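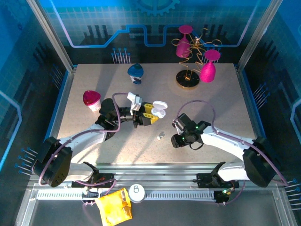 Cell 4, left gripper holding the earbud case, right gripper open.

Wilora Cell 4 — Shift Inspection Checklist with Comments
February | by Venla Turunen, Skukerdale site
3 comments | 8 shares

Complete before the arms are enabled. Record exceptions against asset 3912.

1. Emergency stop tested from the operator side. OK
2. Arm mounting brackets tight on front rail. OK
3. Cables free at wrist and base through full travel. OK, see comment A
4. Yellow finger tips seated, no splits. OK
5. Table clear of fragments and items not on the job sheet. EXCEPTION, small white fragment on surface
6. Front rail and area below it clear of packaging. EXCEPTION, yellow snack bag and round lid
7. Glass stand stable, both glasses hung by the foot. OK
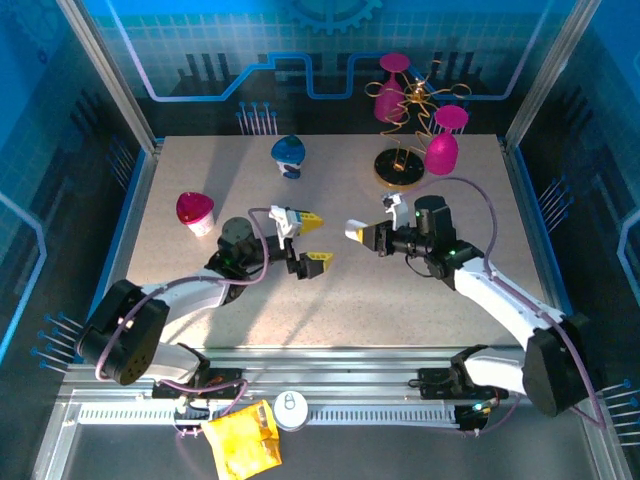 Items 3 and 6: cable loops on both arms; bag and lid at the front rail.

Comment A. The right loop stands high above the wrist. Check them by hand with power off, at both ends of travel.

Comment B. Item 6 has been open on two previous sheets. Packaging goes in the bin at the end of the bench before sign-off.

Comment C. Handlers who used to sort these items by hand now spend the shift on setup, resets and this sheet. The Flela procedure still allows 60 seconds per reset, a figure taken from manual sorting. It does not cover isolating the arms first. Until it is revised, isolate and ignore the timer — a late reset is not a fault against the handler.

Comment D. One person now covers two cells. Breaks must be handed over by name. An enabled cell is not to be left on the assumption that the next cell is watching it.

Comment E. McIver training is required for anyone clearing a held item from a gripper. Sunday cover has one trained handler; a second is requested.

Result: conditional pass. Items 5 and 6 to be cleared and rechecked before enable.
Inspected: V. Turunen
Countersigned: Ragnvald Björklund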